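People wanted for comet watch, Herkix Observatory group

We need 16 observers for the autumn run of the Cerora comet survey. No degree needed. You do need patience, a warm coat and a reasonably dark sky. Previous observing is nice to have, we'll train you if not.

What you'd be doing: looking at sets of sky images taken a few minutes apart and flagging anything that moves or looks fuzzy. Most of it is hot pixels and satellites. Some of it isn't. There are 3,000 image sets left over from last season and we want them cleared before the new ones start coming in October.

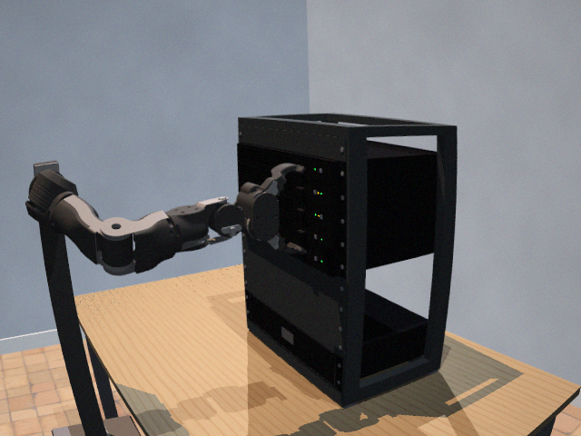

Also visual nights at the Trurer site, weather allowing. Start 10 pm, finish when the cloud wins. Two people per telescope, one at the eyepiece and one writing down brightness estimates. Swap when your feet go numb. Red torches only please, and phones away.

Time needed: two evenings a month for the image work, from home, any evening you like. Trurer nights are extra and optional. Run goes October to March.

You should be
- 16 or over (under 18s need a parent's signature, form on request)
- OK with a laptop and a spreadsheet
- able to get to Trurer under your own steam if you want the visual nights, theres no bus after tea time

Unpaid, sorry. Petrol money for Trurer trips, claim at the end of each month, keep your reciepts. Tea and soup on site. Anyone who flags a confirmed new object gets named in the report we send off.

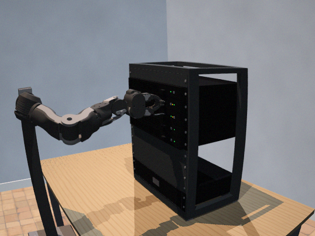
Training is one evening in September, in the Vestergaard room, 7 pm to 9.30. Please come even if you've done this before, the flagging codes have changed and the old sheet is no use now. Can't make it? Say so when you apply and we'll sort a second session if enough people ask.

To apply: short email to the Herkix survey desk, subject line "comet watch". Name, rough location, what you've observed with (binoculars count), and whether you want images, Trurer or both. No CVs. Closing end of August, earlier if we fill up. Replies may be slow in July, half of us are away.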